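3. The room, and what a towel does in it

I should say a little more about the Stundar room before getting to the notes, because I kept reading papers on tidying where the room was one line in a methods table, and then I couldn't make sense of anything that came later. Ours is the shared workroom on the Flallano site. People come in, hang up their things, get on with whatever they are doing and wipe surfaces as they go (or don't!). I spent nine weeks there as part of the Stulorex study, ending in December, and wrote some 600 short notes on where everyday things had been put down. Half of those 300-word evening write-ups I promised myself never happened, so the short notes are what I have.

The part I know best is the white tabletop along the plain white wall. It has the wall switch over it, with the white cable running straight down, and that cable matters more than you'd think – people treated it as a kind of border and kept their own stuff to one side of it. A water bottle and a wicker basket are typical of what gathers there. Further off you get the big glass with its dark metal frames, cardboard boxes on the gray-green floor, and the rack where the bags and jackets go.

I started out wanting to write about the boxes. They have a flattened one lying on top, and I had a whole theory about flattening as a promise to recycle. But the reddish-brown microfiber towel kept getting into my notes. It was rarely folded. It got dropped in a peak over whatever was nearest and left with its folds trailing, and I came to think of that as its normal resting state.

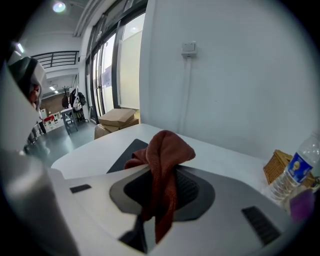

3.1 Draped, folded, put away

I sorted the towel notes under three headings, and I'll admit the line between the first two gave me trouble. "Draped" means laid over something with no fold anybody seemed to intend. "Folded" means at least one edge brought to another. "Put away" means in the basket or off the table altogether. A towel bunched up on purpose so that it could be grabbed again went under draped, which a stricter person might argue with.

What I noticed quickly was how much depends on standing up. People who work on their feet seem to drop a cloth at hand height and come back for it, and people sitting down push it away to make space. The room is bright and you can see across most of it, so a towel left out is never really lost, and I suspect that takes away some of the pressure to put it anywhere proper. 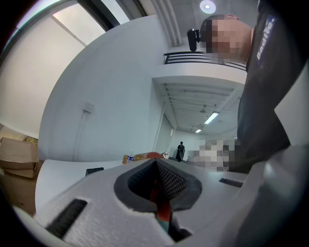
Figure 3. On their feet in the workroom, under the round ceiling light and the white overhead run.

I did try asking people why they left the towel where they did. Most of the answers were some version of "I'm going to need it in a minute," and I took them at their word. The basket came up far less than I had hoped, and a couple of people thought it belonged to somebody else and had been leaving it alone out of politeness. I come back to the basket in Section 4, along with the boxes.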